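Hiltmont Centre, Household Skills
Session 2 handout: Bowls, plates and trays - stacking, carrying and putting away

Bring this sheet to the practical. The first session dealt with washing and drying, and the notes for it are still on the Witura page for anyone who missed it.

Why we stack

Most homes have less flat space than they have things to put on it. Stacking saves room in a cupboard and saves trips between one room and another. It also causes most of the chips and scratches that people put down to bad luck. In the Osside store list, which we use for the exercise at the end, there are 3,023 pieces of tableware, and 343 of them are marked as chipped at the rim. A chipped rim usually comes from a piece being pulled out sideways from under another.

Order of the stack

The widest and flattest piece goes at the bottom. For a small set this normally means a tray, then a plate or a shallower tray, then a bowl. Each layer should sit wholly inside the border of the one beneath. If a plate rides up on the raised edge of a tray it will rock, and a bowl on top of it will slide as soon as the tray is lifted.

Put like with like where you can, but do not worry about mixing materials in a short stack. Metal on plastic is quiet and does little harm. Metal on glazed china can leave grey marks, which come off with a mild cream cleaner. China on china wants a sheet of kitchen paper between the pieces if it is going away for more than a few weeks.

Where to set it down

A table or worktop is best. If neither is free, a low stool or the floor will do for a short time, provided there is a clean mat under the stack and it is clear of the swing of any door. A mat also stops a tray from skating on tiles. Check that the mat lies flat first, as a fold under one side is enough to tip a bowl.
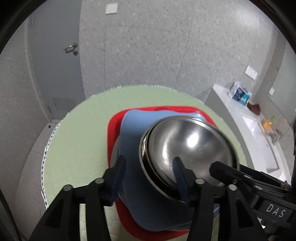
Take the top piece first and finish with it before touching the next. Hold a bowl by the rim, with one side of the grip inside and the other outside, and lift straight up until it is clear of the plate. Tilting it a little towards you is fine when it is empty. A full bowl needs two hands and should be kept level.

A rolled rim is easier to hold than a cut one, and it is kinder to wet fingers. Stainless steel bowls often have one. Run a cloth under the roll when drying, as water sits there and leaves a white line.

Carrying

Carry the whole stack by the bottom tray, with a hand on each side and elbows in. Three layers is plenty. If you cannot see your feet over the top piece, make two trips.

Putting away

Dry everything fully. Steel bowls can nest, but twist them slightly as you set them down so that they do not lock together. Trays are better stood on edge, in a rack or between two shelf dividers.

Exercise

Use the Osside list, pages marked Gilbert only. There are 221 entries. Sort them by width, then write out a stacking order for one shelf, with no stack higher than three pieces. Note any piece you would keep separate and say why. Hand in one side of A4 before the January session.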